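Robotics club: two arms, one fruit bowl and a very busy autumn ahead

The Wudcombe Robotics Club is back after the summer break, and what a start to the term it has been! We had more people through the door in the first week than in the whole of last June, including several who had never written a line of code and one family who came for the biscuits and stayed until we locked up. If you were one of the newcomers, welcome, and please do come again.

The big project this term is the Ekstead Table Challenge. For anyone who missed the last newsletter, it is a contest for clubs and colleges in which two robot arms share one table and have to lay out a simple tea without bumping into each other. Teams get 20 minutes on the day. There are points for every piece of fruit that ends up where it should, points for both arms working at the same time, and a rather painful penalty for anything squashed. Last year we entered with one arm and a lot of optimism, and came home with a certificate for tidy wiring (still on the wall, still much loved).

This year we are going in properly. The brown paper is down, the grid is taped out in blue, and the Tuesday group has been working on strawberries, which are much harder than apples. An apple will put up with a clumsy grip. With a strawberry you have to close the fingers slowly and stop at just the right moment, and the right moment is different for every single one. The younger members have taken to this brilliantly and have been keeping a notebook of grip settings that now runs to 183 entries, some with drawings.
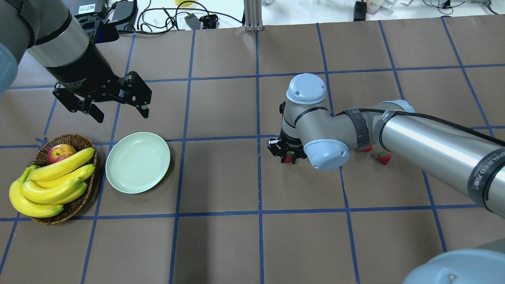

Do I need to know any programming before I join?
None at all. Most of our members began by moving the arms by hand and saving positions, and picked up the code bit by bit over their first term. We pair every beginner with somebody who has been coming for a while, and there is always a job going that needs no computer, such as taping, measuring or planning the order of moves.

The tape grid deserves a special mention. It was the idea of our under-14s, who got fed up with shouting "left a bit, no, your left" across the table. They now call out squares as you would in a game of battleships, and the whole room has got calmer as a result. It has made the planning sheets easier to read too. Each move gets one line: which arm, which square it starts from, which square it ends in, and whether the other arm has to wait. The older students then turn those lines into a program using Promesum, the free planning tool we started with in spring. The new version lets you see both arms' paths at once and colours them red where they come too close. There was quite a lot of red to begin with. There is less now!

We are also very grateful to Gerlach, the engineering firm on the Ekstead road, who gave us 260 pounds towards tape, paper, cables and fruit. The fruit goes faster than you would think, and anything that is still fit to eat at the end gets washed and shared out.
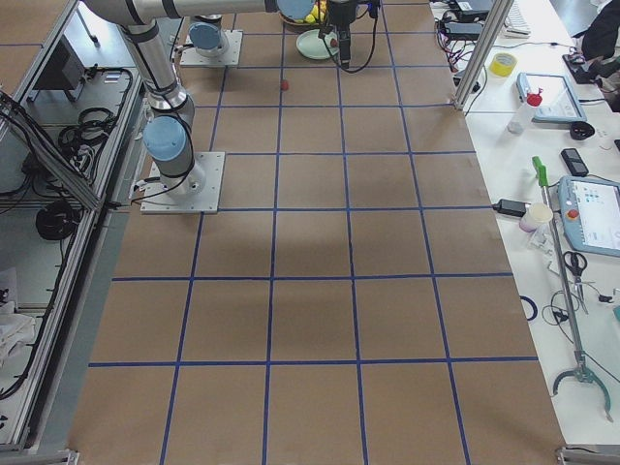
The challenge table from the side, with both arms on their base plates and the blue grid between them.

Next on the list is the handover, where one arm sets a piece of fruit down and the other picks it up from the same square. It sounds easy. The first arm needs to be well clear before the second one moves in, and every second spent waiting is a second off our 20 minutes, so there is a lively argument going on about how close is too close. Come along and join in, we'd love a few more opinions.

The contest itself is in November, and we'll be running an open evening beforehand so that families and neighbours can watch a full practice run. Look out for the date in the next issue. Our fundraising target for the year is 3,000 pounds, which would cover the entry fee, travel for the whole team and a second set of grippers. A cake stall is planned, and offers of baking are very welcome.

Sessions are on Tuesdays and Thursdays after school in the downstairs workshop. Ages 11 and up, first two visits free. Please bring a drink with a lid, and tie back long hair before you come in.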